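The Party-Ready Coffee Table, Reviewed After the Party
Gallery, posted by Hayley Hebden, 19 March 2023 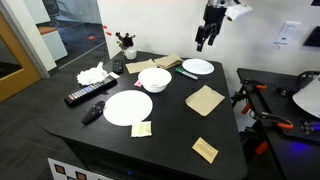 1. The tabletop
Black, rounded, more or less a triangle. Veludley sells theirs as "conversation shaped" and I have yet to have a conversation that needed one. What the shape does do is leave you without a proper corner to push things into, so the remotes end up on the left and everything you eat from ends up wherever it was put down. I paid $263 for mine. The rectangular one was cheaper and I should have listened to Kendra.

2. The bowl
White ceramic, wide and deep, and sitting near the middle as serving bowls always do. The hosting guides call this an anchor piece. I call it the thing everyone has to reach over. I'll grant that a deep bowl beats a shallow one for chips.

3. The plates
One large round white paper plate, one smaller white plate with a bit of a rim. The advice from the Cladau party checklist (600 items, I didn't finish it) is to match your plates. I've been mismatching mine for years and have not had a complaint. The paper one goes in the trash and the other goes in the sink.

4. Napkins
Tan paper, spread all over. I'm suspicious of anyone who says to fan them out in a holder. I owned a holder. People took a napkin from it, set it down somewhere flat and went back for another. The small one with printing near the front is the kind that comes home with takeout, and I would keep those in the kitchen drawer if the kitchen drawer still closed.

5. Three remotes
The long one with all the little buttons is for the TV. Then there's a small black one toward the back edge and a compact rounded one beside the big plate. Kendra Gosselin swears by the Dizon universal remote, which promises to replace the lot. I bought one in August. It replaced none of them and made a fourth, and it now lives in a box in the hall closet. A tray would probably work better. I don't have high hopes for the tray either.

6. The crumpled tissue
Next to the top end of the TV remote, with a little white card poking out near it. Pick up the card first and read it. I have thrown away a dentist appointment this way.

7. Packets
A small pink one up against the bowl and a pale yellow-green one just below the large plate. Kotport makes a divided caddy for this sort of thing, 4 compartments, and the reviews are glowing. I read all 269 of them. Most were written the day it arrived, so I'll wait.

8. Marker, green cap
For writing names on cups, in theory. Guests write a name on the first cup and then start a second one without bothering. Leave the marker out if you like. Check that the cap is on properly before it goes back in the drawer.

9. The flowers
Artificial, black and dark green leaves, small white vase, back left. Fake flowers are supposed to save you work. They collect dust, and dark leaves show it sooner than you'd think. Still, it's the one thing on the table I wouldn't move. I've tried it on the windowsill and it looked worse.

Comments are open. If you own the Kotport caddy and have had it longer than a month, I'd like to hear from you.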